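Search this site
Enter keyword

About us

Umside is a small test bench in Tramerstead. We try out robot arms, grippers, cameras and controllers for people who are thinking of buying them, and we write down what we find. We do not sell equipment and we take no commission from anyone who does.

We started because we had read too many brochures. Every gripper on the market is "gentle yet strong". Every controller is "ready out of the box". We had bought a few of these things ourselves, in an earlier line of work, and spent months finding out what the words left out.

What we test

Most of our work is on household jobs: opening doors, reaching on to shelves, picking up soft or slippery items. Makers like to show these off, usually in a short film with the dull parts removed. We ask for the dull parts. A trial with us is 16 attempts at the same job with the same settings, and we publish all of them, including the ones where the arm stops short and does nothing at all.

Larnmont, our first long comparison, put two arms in front of a simulated fridge with a single item of food on the shelf. It sounds easy. A fridge door is a wide, awkward thing that swings into the space the arm wants to be in, and a gripper that does well on a bare table can be a poor choice beside a long upright handle.

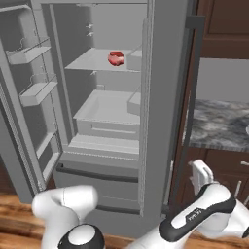 Why we use simulation, and why we don't trust it

A simulated kitchen costs little to reset and no one has to mop the floor. We ran 233 trials for Larnmont before touching any hardware, and that would have taken us most of a winter on the bench. We think that was time well spent.

We also think people read far too much into such results. Simulated meat does not drip. A simulated door seal pulls as hard as somebody decided it should when they typed in a number. If a supplier tells you their gripper manages a fridge, ask which fridge, and whether you could stub your toe on it. We treat a pass in simulation as permission to carry on testing, and that is how we label it in our reports.

Camera position is another sore point. Suppliers tend to choose the view that suits them. With an open door, moving the viewpoint a little can hide the very thing the arm is meant to pick up, so we repeat our trials from more than one side and with either door open. Scores often drop when we do this. We print the lower one first.

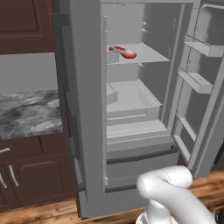 Larnmont comparison: right-hand door open, meat on the upper shelf.

How we are paid

Buyers pay us a fixed fee, agreed before we start. Makers may lend us equipment but they don't see the report before the buyer does. Pacheco, our own logging software, records every run -- failed ones too -- and the buyer gets the full log. It is plain to look at and we have no plans to sell it.

We have turned work away when the question was really "can you say something nice about this?" We are happy to say nice things. It just doesn't come up as often as you might expect.

Visiting

The bench is open to buyers by appointment. The next free dates are in March. Please bring the job you want done, described in everyday words, and leave the slides at home.

This site uses cookies to remember your settings. Accept / Manage cookies

Umside, Tramerstead | Contact | Page last updated February 2021 | Back to top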